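Anyone priced out a pick station for shoes? Budget due end of May

trondetti_ops
Posts: 167

Need a sanity check before I send numbers upstairs. We do returns for shoes, mostly women's dress, small operation. Right now every pair gets taken out, checked, matched, laid back in the box by hand. Boss wants "a robot" in next year's plan. Ok fine. But I have to put a number on it and I've got two quotes that don't look like they're for the same planet.

Quote A is Claltier – arm, two-finger gripper, stand, software seat, install. Quote B is Wavatska, arm and controller only, you sort out your own fingers. B is way cheaper until you start adding lines. Then it isnt.

Volume is 300 pairs on a good shift. Half that in slow months.

What am I forgetting? Spares? Training? Somebody to babysit it?

grasso_a
Spares. Whatever they quote, add fingers. Fingertips wear, pads go, you want sets on the shelf the day it arrives. Also cables. Cables are always the thing.

And ask Claltier if the software seat is yearly. It was for us. Did not see that coming, it was on page four in tiny print.
– Adelmo Grasso

pallet_jackie
I'd ask a dumber question first. What are you asking the thing to pick up? Boxes = easy, budget is easy. Loose shoes = whole different project. Loose shoes with straps, good luck.

trondetti_ops
Loose. That's the job. Box comes open, shoes come out, go on the table, get graded. Straps, buckles, bows, all of it. Boots too in winter but I'm leaving boots out of phase one.

pallet_jackie
Then quote B is not a quote, it's a down payment.

rácz_fan_88
Disagree. We bought the bare arm and did our own fingers with a Rácz base plate and a printer. Took a while but we know every screw on it now. When a finger breaks we make another one before lunch. You can't do that with the packaged ones, you wait on shipping.

pallet_jackie
You also have someone who likes doing that. Does he?

trondetti_ops
Does not lol. I have me and a guy who is good with a label printer.

grasso_a
Before you spend anything on an arm, spend a little on trials by hand. Get a hand-held gripper, same two-finger style, and go at your worst shoes with it for a week. Cheap. You'll learn more than from the sales demo, they always demo with a sneaker. I wrote ours up for our own planning and put it on the company page, pasting the part that matters since the site is slow:

PLANNING NOTES: GRIPPER TRIALS ON DRESS SHOES
Posted under Equipment

We went into budget season with a wish list and no idea which line on it mattered most. The arm is the big number so everyone argues over the arm. After the hand trials we moved money away from it and into fingers and lighting.

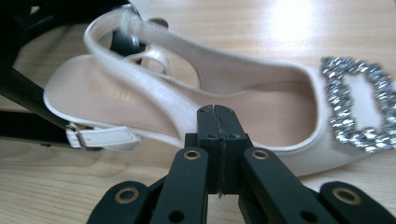
2 min read

Slingbacks went to the top of our hard list. Strap stands up in a loop, there's a buckle end hanging off it, and on a fancy pair you've got crystals at the toe that you really don't want to squeeze. A shoe on its side gives you the side wall or the edge of the opening to go for. Neither one is generous. Closed fingertips can nudge a shoe around, so we wrote nudging down as a seperate step with its own time.

Then the table. Light wood with a finish on it, nice to look at, throws glare. Put a cream shoe on that and ask a camera where the edge is. We budgeted a matte gray mat. Cheapest line on the sheet and I'd buy it first.

Black shoes went on a second list. Different problem, same mat.

What we put in the plan, in order: mat and lights, finger sets with soft pads, trial time for one person, then the arm. Contingency on top. No vision upgrade until the mat is down and tested.

(end of paste)

pallet_jackie
Ok the mat thing is good. We had the same with white cartons on a white bench, paid an integrator to tell us to buy a black bench.

rácz_fan_88
Fingers before arm, that's what I said though?

grasso_a
You said make your own. I'm saying budget for them. Not the same.

rácz_fan_88
Fair. Still think he should get the bare arm. With soft pads he's changing tips anyway.

trondetti_ops
This helps a lot. That crystal buckle is pretty much our whole holiday season. If one stone comes off in a return we eat the pair. So do I put a damage line in? Never seen anyone do that.

grasso_a
Yes. Put it in. Ours was about 2 percent of pairs handled for the first quarter, then we cut it. Finance liked that we had it at all.

shelf_life
Jumping in – do you even need the arm to touch the fancy ones? Route anything with a buckle or a stone to a person. Robot gets the plain pumps and flats. Your payback looks different but your damage line goes to almost nothing.

trondetti_ops
Thought about it. Problem is somebody has to do the sorting, and then that person is already holding the shoe.

shelf_life
Sort by SKU when the label gets scanned. Person never opens the box.

trondetti_ops
...ok yeah. That could work. Returns come back in the wrong box more than you'd think but yeah.

pallet_jackie
How much more than you'd think? That's a number you want before you sign anything.

trondetti_ops
Don't have it. Will pull 200 and check.

grasso_a
Do that, and do it on the slow shift so people aren't mad at you. And get Claltier to split the quote by line. If they won't split it I'd walk, but thats me.

rácz_fan_88
They split ours when we asked. Took 2 emails.

trondetti_ops
Current draft: mat + lights, hand-held gripper and a week of somebody's time, finger sets, damage line. Arm listed as phase two with a range and both vendors named. Sending it up at 4 pm unless someone yells.

shelf_life
Add training. You asked in the first post and we all ignored it.

trondetti_ops
Ha. Adding.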